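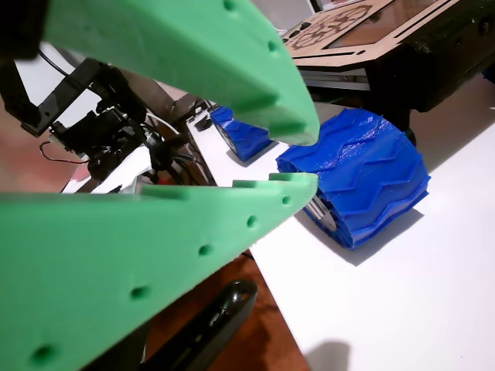
Printed gripper fingers fail in two ways on a hobby arm: they split along the layers at the pivot, or they flex at the tip and let go of the part sideways. Both faults come from treating the finger as a solid block and hoping the slicer settings will carry it. The green pair here is the fourth version fitted to the Grendarholm bench arm, and it has a row of round holes along the outer face of the lower finger and raised teeth along the inner edge. The blue wheels on the white panel are the test pieces. A chevron tread is an awkward thing to grip, with few flat places on it, and a finger pair that can hold one squarely will usually cope with bottle caps, bearings and small boxes.

This page covers printing, fitting and setting up the fingers. It assumes you already have an arm that moves under its own power and a gripper base with two driven pivots. If you are still assembling the arm, finish that first and check that every joint returns to its home position before adding anything to the end of it.

What you need

A filament printer with a bed large enough to take the fingers lying on their sides.
PETG or PLA. PLA is stiffer and easier to print. PETG survives a collision better. I use PLA for setting up and PETG for the final pair.
Two pivot screws with nyloc nuts, and two washers for each.
A round needle file and a flat file.
A spare servo of the same type as the one in the gripper. You may not need it.
A bench supply with an adjustable current limit.
A white board or panel to work on. Any flat offcut will do.

The control software is Tirkatik, which I use because it lets you set a separate soft limit for opening and closing. Other controllers will work provided they allow this. If yours only has one travel value per joint, see the note near the end.

Step 1. Orient the parts before slicing

Lay each finger on its side, with the pivot bore vertical. The layers then run along the length of the finger and the bending load is carried along the lines of plastic. Standing a finger on its base makes a tidier looking part and a weaker one. Under load it will snap just above the pivot.

Do not rotate the part to save bed space if that puts the bore horizontal. A horizontal bore sags at the top and will need drilling, and once drilled it is rarely square.

No supports are needed in this position. The teeth print as part of each layer outline and come out cleaner than they would if they were facing the bed.

Step 2. Slicer settings

Use four walls. The teeth are narrow enough that four walls will fill them completely, so the infill setting has no effect on tooth strength. Infill in the body can be low. I have tried dense infill and measured no useful difference in tip deflection, only a longer print and a heavier finger.

Slow the outer wall down. Fast outer walls round off the corners of the teeth, and the corners do most of the work on a treaded part.

Turn off any setting that places the seam at the sharpest corner. On this shape it will put the seam on the teeth. Set it manually to the outer face, between two of the holes.

My last pair took 97 grams of filament including a failed first attempt, so a part-used spool is enough.

Step 3. Clean up

Check the pivot bore with the actual screw. It should turn freely with no side play. If it is tight, use the round file and take a little from all sides. Do not force the screw through and rely on it to cut its own clearance. It will heat the plastic, smear it, and bind later.

Run a flat file once along the tips of the teeth to knock off any strings. One light pass. The aim is to remove whiskers, and if you can see the teeth getting shorter you have gone too far.

Look at the notch in the tip of the upper finger. If it has filled in with stray plastic, clear it with a knife. The two tips need to come together without riding over one another, and a blob in the notch is enough to push one of them out of line.

Step 4. Fit the fingers

Switch the arm off at the supply. Not at the software.

1. Remove the old fingers and wipe any grease from the gripper base.
2. Place a washer on the base, then the finger, then the second washer.
3. Insert the screw from the outside and start the nyloc nut by hand.
4. Tighten until the finger will not move under its own weight, then back off until it just does.
5. Repeat on the other side.
6. Move both fingers by hand through their full travel. There should be no point where they become stiff.

If the linkage on your base is geared, mesh the gears with the fingers fully closed. One tooth out will not stop the gripper from working, but it will close off centre and push the part sideways every time it picks something up. This is easy to miss with a round part on a smooth surface.

Route the servo lead clear of the linkage. Leave a loop of slack at the wrist and tie the lead down on the arm side of the joint. A lead tied on both sides of a moving joint will break inside the insulation, and the fault comes and goes depending on the angle of the wrist.

Step 5. Set the travel limits

Set the bench supply to a low current limit for this step. If the servo stalls, the supply will sag and the arm will stop.

In Tirkatik, open the joint page for the gripper and clear any stored limits. Jog the fingers closed in small steps until the tips touch. Back off 3 steps and store that as the closed limit. The fingers should now close to a slight gap. Without it the servo will sit and push against itself whenever the gripper is shut and empty, and it will run hot.

Jog open until the linkage reaches its stop, back off by the same amount, and store the open limit.

Close and open the gripper ten times at low speed. Feel the servo case. If it is uncomfortable to touch, the closed limit is still too tight or a pivot is binding. Fix the pivot before changing the limit.

Step 6. Grip test

Place a treaded wheel on the board, lying on its side, between the open fingers. Close at low speed and watch the wheel as the teeth reach it.

The wheel should stay where it is until both fingers touch, then stop moving altogether. If it slides across the board first, the fingers are reaching it at different times. Check the gear mesh from Step 4 before blaming the arm position.

If the wheel rotates as the fingers close, the teeth are riding up the zigzag ridges. Shift the wheel a little further into the wedge between the fingers and try again. Parts held right at the tips have only a small contact area and will turn whatever the grip force.

If the wheel lifts on one side, the fingers are not level with the board. Correct this at the wrist joint. Do not pack the pivot with extra washers.

Once it closes cleanly, raise the arm a small distance, hold, and lower it. Then repeat with the second wheel set down further away, which checks that the fingers stay level with the arm extended. Most light arms droop when reaching. On mine the droop was large enough to put the lower edge of one finger on the board, and I had to add a wrist correction at long reach.

Run the pick and place as a loop when you are satisfied with the single moves. My PETG pair ran 349 cycles before I stopped it to check for wear, and dropped the wheel 13 times. Most of the drops came in one stretch, when the wheel had crept towards the edge of the board and was being picked up by its rim. Returning the wheel to a fixed mark between cycles would have avoided this. I have since screwed a low stop to the board.

Faults and likely causes

Fingers chatter when closed: closed limit too tight, or supply voltage dropping under load. Measure the voltage at the servo, at the end of the lead.

One finger lags behind the other: nut too tight on that side.

White marks near the pivot: plastic under stress. Replace the finger. It will not get better.

Tips cross over: bent pivot screw, or a worn bore. Swap the screw first.

Grip weakens over a long run: servo heating up. Reduce the hold current between moves if your controller allows it.

Gripper opens by itself at one arm position: broken servo lead. See the note on routing in Step 4.

Notes

If your controller has a single travel value, set it to suit the closed position and fit a physical stop for the open side. A short screw through the gripper base works. Check that it meets both sides of the linkage together.

The holes along the outer face take some weight out of the finger and are also handy for fixing things to it. I have used them to tie on a strip of foam for parts that mark easily. Use cable ties and trim the tails, or they will catch on the part.

Rubber sleeves are sometimes suggested in place of printed teeth. I tried heat-shrink and dipped coatings. Both gripped well on smooth parts and both peeled within a day on treaded ones. The Pešek pattern, with a flat pad glued into a recess, holds up better but needs a wider finger than this base will accept.

The Broltden base has its pivots set wider apart than the Grendarholm one. The fingers will bolt on, but the tips will not meet. Lengthen the body between the pivot and the first tooth in your CAD program. Scaling the whole part also scales the bore, and you will end up with a loose pivot.

Keep one spare pair printed and filed. Tips tend to break when the arm is driven into the board during setup — usually the lower one first — and a replacement can be fitted with the stored limits left as they are, provided it came from the same file and the same material. Run the ten slow cycles from Step 5 again after any swap.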